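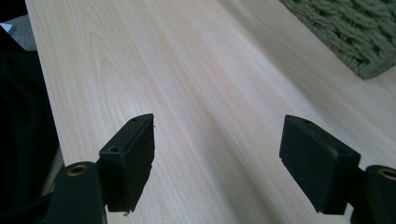
**Figure 6.1** Pale wooden tabletop with straight grain and a few arched figures.

# Chapter 6: Grain, Figure and Movement in Sawn Boards

Chapter 5 dealt with the felling and conversion of logs. The present chapter is concerned with the board once it has left the saw, and in particular with the relation between the pattern on its face and the way it behaves in use. A reader who can judge a board by eye will make fewer errors in marking out, in planing and in the choice of fixings.

## 6.1 Terms used in this chapter

*Grain* is the direction in which the fibres lie. *Figure* is the pattern seen on a cut surface. The two words are often confused in the trade, and older catalogues use them as if they were the same. They are kept apart here. A board may have straight grain and strong figure, or the reverse.

*Cathedral figure* is the set of nested arches seen on a flat-sawn face, where the saw has passed through the growth rings at a low angle. In Figure 6.1 the arches are soft and the lines between them long and close together. Quarter-sawn faces show parallel lines and, in species with large rays, bright flecks across them.

*Movement* is the change in size of a board as it takes up or gives off moisture. Movement along the grain is small and is ignored in most furniture work. Movement across the grain is not, and it is greater in the direction of the rings (tangential) than across them (radial). For most species the tangential value is up to twice the radial.

## 6.2 Moisture and the workshop

Timber gives off or takes up water until it is in balance with the air. The point of balance depends mainly on relative humidity and to a lesser extent on temperature. A board stored in an unheated shed in December will hold more water than the same board kept in a heated room, and a top glued up in the first condition and used in the second will shrink across its width.

The Gruda workshop records, used throughout Part Two, were kept by Nandini Unnithan and cover 128 solid tops. Each top was measured at three points across the width on delivery and again after one heating season. Length was measured once, as a check. The widest top in the set was 1,915 mm and was made from boards of mixed cut; it is treated separately in Section 6.7.

Two points about the records should be noted. First, the tops were finished on both faces, so the values do not apply to work finished on one face only, where cupping is to be expected. Secondly, the readings in the Stougaard series were taken with a pin meter and have been corrected for species. The Erkix series was not corrected and should not be compared with it directly.

## 6.3 Reading the end of a board

The face alone does not give the cut with certainty. The end should be examined before marking out.

1. Trim the end square and plane it lightly.
2. Find the growth rings and note the angle at which they meet the face.
3. Treat an angle above 65 degrees as quarter-sawn for the purposes of this chapter.
4. Mark the heart side in pencil.

The limit given in step 3 is a working value. Some merchants accept a lower angle, and the grading rules of the country of origin should be consulted where the cut forms part of a contract.

Veneered panels show the same figure as solid boards but do not move in the same way. They are covered in Chapter 9.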